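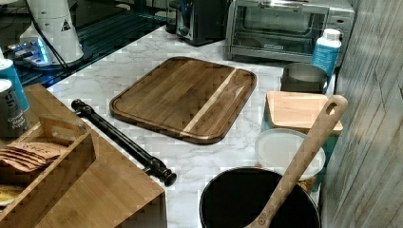
Issue 45, page 319

Warden's Diary
12 March 2023

The hostel at Drimholm reopened for the season this morning after the winter closure. The water supply was restored shortly after eight and the boiler was brought back into service without difficulty. Readings were taken at both meters and entered in the log. The oil tank stands at 429 litres, and a delivery should be arranged before Easter.

The upper path was inspected before noon. The frost has lifted several of the stone steps above the second gate, and one drain is blocked with bracken and silt. The drain was cleared by hand. The steps will have to wait for the path team from Hudham, whose programme is full until the end of the month. A notice has been placed at the gate advising walkers to use the lower route in wet weather.

Members will recall that the lower route was closed last September after the bank gave way beside the ford. The repair has held well. There is some fresh scouring on the far side, and the marker post leans more than it did, but the crossing is sound and no further work is proposed this spring.

The bookings received over the winter were checked against the calendar in the afternoon. The walking party from Casturau has confirmed its stay and asks for the whole of the east dormitory. Its members are used to longer days on higher ground, and they have asked for a route over the two summits, a distance of about 45 kilometres if the return is made by the valley road. A shorter alternative has been drawn up and will be sent with the letter of confirmation.

Supper was plain: soup, cheese and crispbread. The kitchen is in fair order, although two of the larger pans need new handles and the bread knife is to be sharpened.

The wind went round to the north after dark, with light snow on the tops - the first since the middle of last month. The barometer was falling at ten. The outside tap has been lagged again and the boot room door bolted.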